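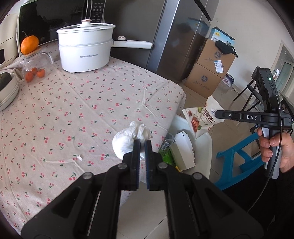
The Birkance Forever Share is a one-time payment that gets you wine from our little shop in Manbridge every month for as long as you live. Yes, really! I'm Imke Kohlhase, I run the shop with Hildegard Reuter, and since we opened the list my inbox has been full of the same questions, so I'm putting the answers in one place. You don't need a cellar or fancy glasses to join, by the way. The winter boxes are made for mulling, and a small electric pot like the white one on the cherry tablecloth is all the kitchen gear I'd suggest. Last updated December 4, 2022.

What do I get for my money?

Three bottles a month, every month. In the warmer part of the year that's usually two whites and a red, or whatever Hildegard is in love with at the moment (she does the buying, I do the boxes and the emails). In winter it leans red, and there's a little bag of mulling spice tucked in. Everything comes from the regular shelf, so you're drinking the same wine I sell to people who walk in.

What does it cost?

$1,091 for a single share, paid once. The pair share is $1,780 and is meant for two people at the same address — you get a double box, and it carries on as a single box if one of you passes away. Sorry, I know that's a gloomy sentence for a wine page, but people ask.

Can I pay in installments?

Two payments, yes. Half when you sign up and half in June. Your first box goes out after the first payment clears. Please don't ask me for 12 payments, I do the bookkeeping myself and I would cry.

Is this really for life? What's the catch?

It's for your life and for the shop's life, whichever is shorter. That's the catch, if you want to call it one, and I'd like you to read it twice before you pay. If we close or sell, whatever you've paid is reduced by the shelf price of the bottles you've had, and we refund what's left, if there is anything left. After a few years there won't be. The full wording is in the agreement we send before we take any money, and you have a month to change your mind after signing.

Can I leave my share to my kids?

No. I've had some very creative emails on this one! A share ends with the person named on it. You can transfer it once while you're alive, to anyone of legal drinking age who lives where we can deliver, and there's no fee for that.

I don't like red. Can I swap?

Of course. Tell us "no red" or "no white" when you join and we'll stick to it. You can change it whenever you like in your account, but do it before the boxes are packed, please, or it'll have to wait for the next month. What we can't do is swap bottle by bottle. We tried it with the old Ackermann club and I spent whole evenings moving bottles from one box to another.

I was in the Ackermann club. Does that carry over?

Your credit does, your old tasting notes don't. Email me with the name you used and I'll take the credit off your share price.

What is Vitix, and why is it on my card statement?

Vitix is the system that handles our payments and the age check. The charge shows up under their name and there's nothing I can do about it, I've asked. If you see Vitix and the amount matches your share, that's us.

Do you deliver, or do I have to come in?

Both are fine. Delivery inside Manbridge is included. Farther out you pay the actual shipping, and some states won't let us ship wine at all, so check with me before you sign up. An adult has to be home to show ID. If you pick up, we'll hold your box until the next one is ready.

What if I go away for a while?

Pause it. We'll bank up to three boxes and you can collect them when you're back. Anything past that is skipped, mostly because our back room is tiny.

How do I sign up?

Stop by the shop or send me an email with your name, address, and which share you want. I'll write back with the agreement, usually the same evening — unless a delivery came in, and then it'll be the next day.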